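Stimbridge opens office equipment store for Elville residents

ELVILLE, June – Stimbridge has opened an equipment store in Elville, where residents, small firms and community groups may borrow laptops and collect used office furniture free of charge. The service opens at 11 a.m.

The store holds 694 items, among them laptops, drawer units and storage boxes with cardboard dividers. Saliba, a local office supplier, donated 47 of the furniture pieces.

"Many households need one drawer unit and one working computer, and cannot easily pay for either," said Joelle Nasrallah, director of Stimbridge. "The store allows us to meet both requests in a single visit."
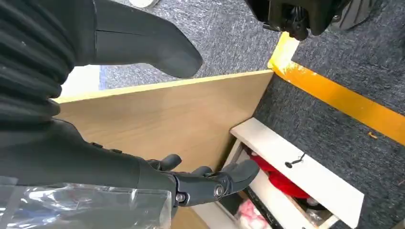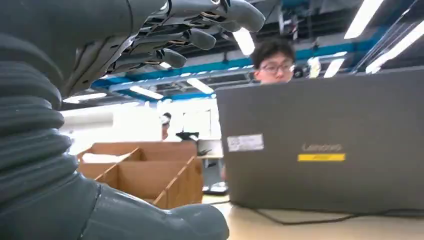

An open white drawer beside a light wooden panel, first picture; a Lenovo laptop and a divided cardboard box, second picture.

How to borrow

Applicants should bring proof of address in Elville. Laptops are lent for up to six months and may be renewed once. Furniture is given outright, and delivery within the town is handled by Lestadance.

Hadi Karaki, who manages the store, asked donors to empty all drawers before drop-off and to keep loose screws and cables together in a labeled bag.

Stimbridge expects to handle 2000 items in its first year – furniture and computers combined.

Press contact: Anouk Michiels, Stimbridge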